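Print this page | E-mail this story

What a Resole Really Buys You

Jul 28, 2018
By a staff writer

The cobbler who runs the repair counter at Brollero has heard every promise a shoe company can make, and he believes few of them. "Lifetime is a word they like," he says. "I ask them whose lifetime."

He has been at it 44 years. I came to ask whether spending more on black dress shoes saves money in the long run, as the ads keep telling us. He wouldn't give me a yes.

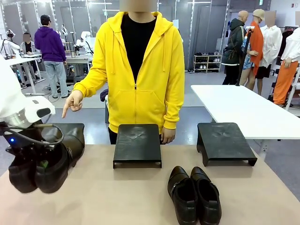 "If the sole is stitched, I can put on a new one. If it's glued, maybe I can, maybe I can't. The price tag won't tell you which." He has seen costly pairs from Dalsgaard with glued soles, he says, and cheap ones that came back to him for a decade.

I mentioned the claim in the Mustar catalog that its leather is good for 3,000 miles of walking. He laughed for a while. "Who walked it? On what? In the rain?"

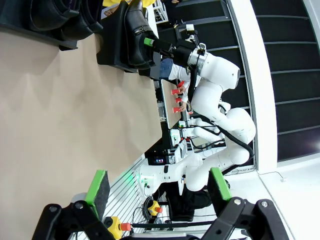
He is no kinder to his own trade. Plenty of shops, he says, will sell you a resole when the upper is already cracked across the toes, and you'll be back by October wanting your money. I asked if he had ever done that. "When I was young and had rent due," he said.

What about creams and sprays? He keeps one tin of plain wax and says the rest is perfume. I'm not sure I believe that either, given the shelf of Arby conditioner he sells next to the register. "People ask for it," he said, and shrugged.
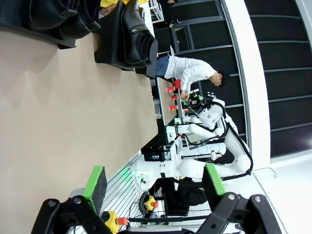
CONSUMER

His advice on boots was shorter. Buy them late in the day, when your feet are bigger, and bend the sole before you pay. He doesn't trust a salesman who says they'll stretch.

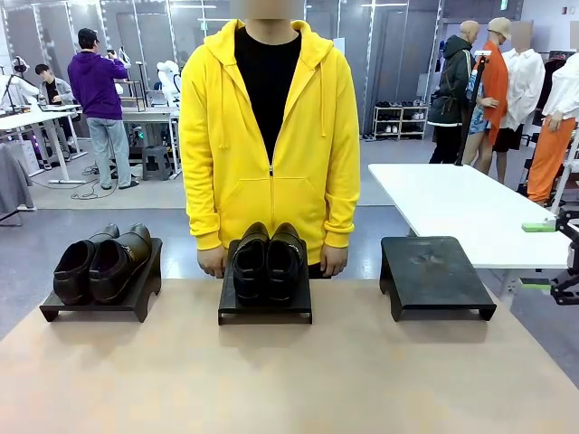
I pressed him on the math. A good resole at his counter takes 6 days and costs more than some people pay for new shoes. "Then buy new shoes," he said. "I'm busy enough."

Contact us | Copyright 2018, all rights reserved | Back to top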